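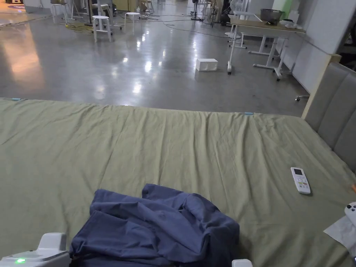
Claltis Opens Its Bed and Laundry Hall in Grovetstead, and Everyone Is Invited to Come Fold Something

GROVETSTEAD, 24 Sep 2020 - Claltis, the home goods company that many Grovetstead families know from its bedding counter on the market square, is very happy to announce the opening of its new Bed and Laundry Hall, a wide, bright, open space where visitors can try out sheets, sit down for a while, and learn a few friendlier ways of dealing with the clothes that pile up on the bed at the end of a long day.

The hall covers 258 square meters of polished concrete floor, and it has been left deliberately roomy. There is a full-size bed made up in a sage-green sheet, with little light-blue clips along the far edge, and past it there are white stools and small tables where people can put down a coat or simply have a chat. Customers have been asking us for years for somewhere they could actually lay things out, smooth a sheet with their own hands and see how it looks after somebody has used it, and we are so pleased to be able to say yes to them at last.

"Most of us do our folding on the bed, whatever the laundry books may tell us," said Nermina Petkov, who manages the new hall and has worked for Claltis for nine years. "You carry the armful in from the dryer, you drop it on the mattress, and there it sits until you want to go to sleep. I do it myself! So when we were planning the hall I kept saying, let's put the bed right in the middle of everything and let's teach people on the bed, with a shirt that looks like a shirt looks at home."

The heart of the program is a free class called Prustix, a short folding method developed by the Claltis team over the past two winters. It begins with one T-shirt. Learners shake it out, lay it face down on the sheet, bring the sleeves in, and fold it up from the hem in thirds so that it will stand by itself in a drawer. After that come trousers, button-down shirts, and finally the fitted sheet, which gets a whole part of the class to itself - and a good deal of laughter, if our trial evenings are anything to go by.

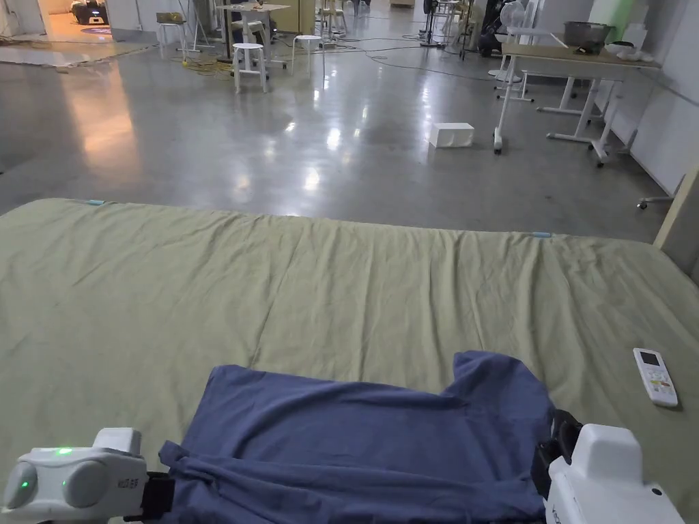

Petkov recommends starting with the softest, most crumpled piece in the pile. A T-shirt forgives a great deal, she says, and once the shoulders are lined up the rest tends to follow. She also asks learners to leave the bed sheet as it is while they work and smooth it out at the end, when the clothes have been put away and there is room to reach all the way across.

The Prustix class lasts 70 minutes and needs no equipment of any kind. Visitors are welcome to bring their own laundry, clean and dry please, in whatever bag or basket they have handy. Children may take part with a grown-up, and anyone who finds it hard to stand for long can ask for a stool beside the bed.

The interior was arranged together with Delić, the Grovetstead furniture workshop, which advised Claltis on the layout and on keeping the walkways generous. Plain, pale furniture was chosen throughout, along with light wood and gray, so that the colors of the fabrics can speak for themselves. About 200 people came through on the trial evenings, and many of their suggestions have found their way into the opening program, including the later closing time and the class for people who are setting up their first home. 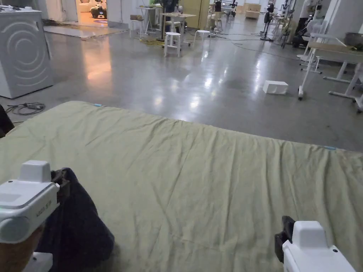
The sage-green sheet in the new Claltis hall, with the washing machine and seating area beyond.

"I hope people will stay longer than they meant to," Petkov added. "Come with one shirt you have never managed to fold nicely, and we will do it together, and then we will do it again more slowly. There is no hurry, and you don't have to buy a thing."

The Bed and Laundry Hall is open to the public through the end of September for the introductory season, with the full fall schedule to be posted at the entrance and at the market square counter. Places in the Prustix class are free but should be reserved ahead of time, in person at either location.

About Claltis
Claltis is a family-run maker and seller of sheets, blankets and everyday household linens based in Grovetstead.

Press contact
Nermina Petkov, Claltis Bed and Laundry Hall, Grovetstead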